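Teaching a two-arm cell to sort small parts with the Culora kit
4 min read

I've been playing with the Culora kit from Stinari since July, and I still get a kick out of it! You need two arms, a plain white table and a pile of small colorful things. Mount both bases on the same plate, run the arm setup from the Culora menu, and save it under a name you'll remember (mine is Mottram).

Step 1. Set the grip. Open the finger page and start with a closing force of 17. Go up slowly – plastic parts will tell you when it's too much.
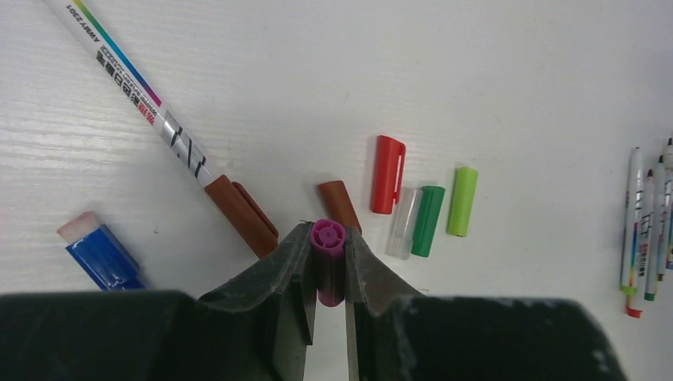

Grip height is the setting I fiddle with most. Too low and the fingers brush the table, too high and the part tips over. Marker caps are great practice for this: stand one upright with the open end up, like the magenta one between the fingers, and close on it from both sides. Save the height once you like it. My number is 271, but yours will depend on your table.

Step 2. Record your runs. Elisa Parisi at Beltberg told me to mix up the starting spots every time, and I'm so glad I listened. I have 446 runs saved now (yes, I got carried away).

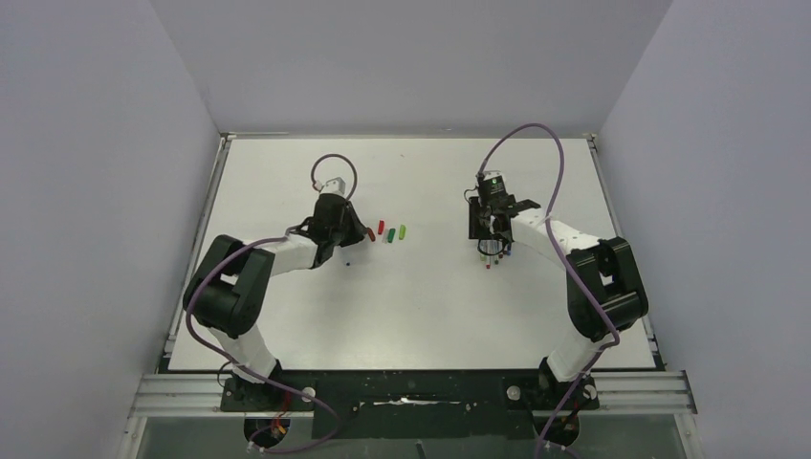 Keep each run short, and delete the ones where you hesitated. Then press Train and leave it alone – the kit does the rest. Start with 2 colors, and add another when you're happy with those.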